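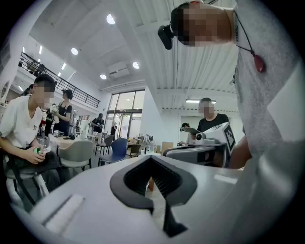
Handheld gripper view, busy afternoon on the ground floor

Thread: Gathering demos with handheld grippers, what are your sessions like?

dkovacevic
Posted February 1, 2021

Right, I promised in the cloth folding thread that I'd write up how we do this, so this is me doing it. We're collecting examples for a policy that picks up small household things, sorts them, hands them over, that sort of job. No arm involved at the collecting stage. People hold the gripper in one hand and get on with the task, and the footage plus the tracked pose becomes the training data.

Our current set is 1275 clips and I'm grinning like a fool about it. Back in July we had 60, all of them me, all of them the same mug.

What I've learnt so far, in no order:

Several people working at once is brilliant. Different heights, different habits, left-handers. One of ours always comes at an object from the far side and the policy picked that up as an option, which I loved.

Write the task down in one line before you press record. "Put the sponge in the tray." If you can't get it into one line, it's two tasks.

Throw bad clips out the same day. You won't remember next week why clip 40-something felt wrong.

Ask me anything, I could go on about this for hours!

Damir Kovačević

ollmont_bench
Lovely stuff. Question though: doesn't all that going on in the background hurt you? You've got people at tables, people sitting down, chairs everywhere, a big glass entrance, round lights on the ceiling. We collect against a plain backdrop at Ollmont and our loss curves look much tidier for it.

dkovacevic
Tidier curves, yes, I believe you. But try your policy in a kitchen with somebody walking past. Ours got better at unseen rooms once we stopped clearing people out of the way. The wide lens takes in half the building and I've come round to liking that.

ognjen_d
I'm going to disagree with Damir, fondly. Background variety is good if it varies. If you shoot every clip in the same hall it's just one very complicated background, and the network will happily learn where the door is. We had a policy at Lazarević that only worked facing the windows. Took us ages to spot it. So either go plain like Ollmont or move rooms properly. Stopping halfway gets you the worst of both.

Ognjen Dimitrov

dkovacevic
Fair point, and it stings a bit. We do turn the tables round between batches but it's the same hall. I'll hold back one room entirely for testing and report what I find.

pipkin
Newcomer here, very excited by all this, sorry if it's basic. What's the black-and-white square pattern on the side of that white box? Is it a calibration thing?

ognjen_d
Can't speak for Damir's kit, but we use square markers like that so the software has something with a known size to lock on to. Print them matt if you can. Ours were on shiny paper at first and vanished every time a lamp caught them.

pipkin
Thank you! And do you wear the head camera as well as holding the gripper, or is it one or the other?

dkovacevic
Both when we can. The gripper view tells you what the fingers are doing and the head view tells you what the person was looking at, and the second one is gold for anything where you search before you grab. Downside is that syncing them is fiddly. We clap at the start of each take. Very film set.

hivwood_jan
We do a flash on a phone screen at Hivwood, easier to find automatically than a clap. Happy to share the script.

I'd also say watch for glare off the gripper shell itself. I can see a bright patch on the right-hand side of yours. We went over ours with matt spray and it made a surprising difference to the tracking.

dkovacevic
Yes please to the script! And I'll try the spray on one unit and leave the other alone so we can compare. Good shout.

ollmont_bench
Coming back to the clip count. 1275 sounds grand, but how many survive review? We keep 85 per cent on a good day, and far fewer when somebody new is holding the gripper.

dkovacevic
92 per cent last batch, but I'm a soft marker. Wobbly clips stay in if the task got done. A fumble followed by a recovery is the most useful thing in the whole set, in my view.

ollmont_bench
See, I'd bin those. A fumble teaches fumbling.

ognjen_d
Keep them but label them. We tagged ours "recovery" and trained with and without, and with was better on anything slippery. No difference at all on boxes.

zikix_user
Zikix importer handles tags like that now, by the way, there's a notes column. It chokes on commas, so use semicolons.

dkovacevic
Oh, that explains last Thursday's export. Off to fix my commas. Room test results in this thread once I've got them, and pipkin, do post your first clips, we all want to see them.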